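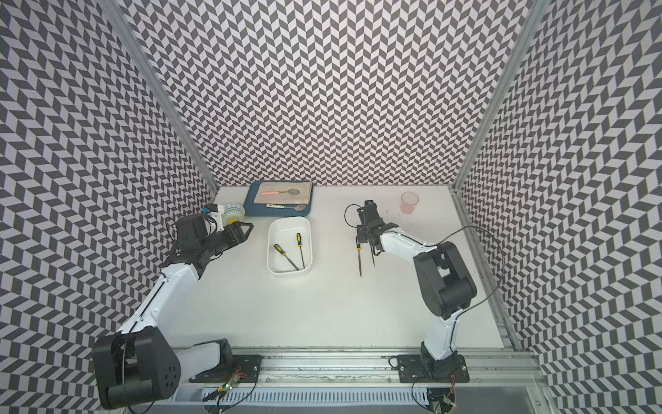
Two-arm sorting cell coming to our returns bench. What happens to the bench staff?

Posted by Thanasis Papadakis, 21 September 2026

I look after the returns bench at a hire business. We rent out tools and kitchen gear, and everything that comes back gets emptied out, sorted into tubs and trays, checked and put on the shelf. Two people do this full time and it is dull work. Management has signed off on a cell from Fosum with two arms on one table. I've watched it handle screwdrivers and spoons and it is slower than my staff, but it will run after we go home.

My staff have asked me whether their hours will be cut and I have no answer for them. Has anyone been through this? I'd like to know what the job turned into, and what I should get in writing before December.

3 replies

Eero Laaksonen

We did this at Flillton two years ago. There were 2 people on the bench before and there are 2 now, but the work is different.

Before the cell, they sorted. Now they load the table in the morning, clear whatever the arms couldn't pick up, and do the checking, which used to be rushed. In our first month we logged 647 stops where a person had to step in. A lot of them were cups on their side or thin tools lying too close together. By the fourth month we were down to 68. Someone has to deal with each of those, and your manager should hear that before the roster is changed.

One of my two liked it. The other found it harder, as she used to get into a rhythm and now she gets called over in the middle of something else. We moved her to repairs for half the day and that has worked better.

Things I would get in writing:

1. Hours. Ask for a fixed period with no change to anyone's hours. We got 39 weeks. It let people report problems without feeling they were talking themselves out of a job.

2. Pay. If they clear stops and restart the arms, that is a different job from sorting and the classification should say so. Ours took far too long to be fixed.

3. Layout. Let the people who do the sorting decide where the tubs, trays and bowls go on the table. Ours was first set up from a drawing and had to be redone. Small things like spoons are easier to check when they are laid out side by side on a cloth.

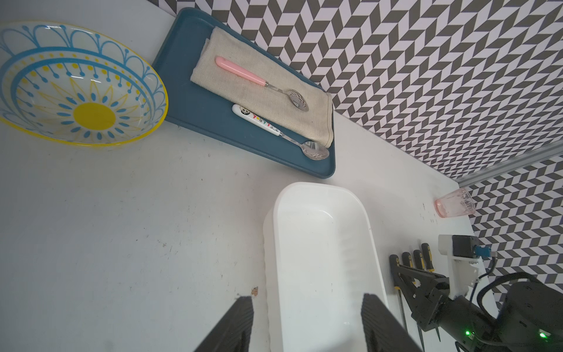
4. Training. It should be on paid time, on your own table and with your own stock. We were sent to a classroom day at Jitpraphai's office and it was mostly slides.

5. Who can stop it. Anyone on the floor should be allowed to, without asking first.

Talk to your staff before the cell arrives, even if all you can say is that hours haven't been decided. Ours heard about it from the delivery driver and it took a long while to get past that.

claltalwood_stores

Depends on your boss. Ours said no job losses and then didn't replace the bloke who retired.

benchhand

Agree with Eero on the pay point. I'd add noise. Ask to hear it running at full speed before you decide who sits next to it. We had to move a desk.

Also check who cleans the table. It wasn't in anyone's duties at our place, so grit and bits built up until it was added to the closing list.

Thanasis Papadakis

Thanks all. I hadn't thought about the classification. I've asked for a meeting and will bring both of my staff along. Eero, did you keep the log of stops on paper or did the cell do it?

Eero Laaksonen

Paper for the first month. The cell keeps its own count but doesn't say what the item was.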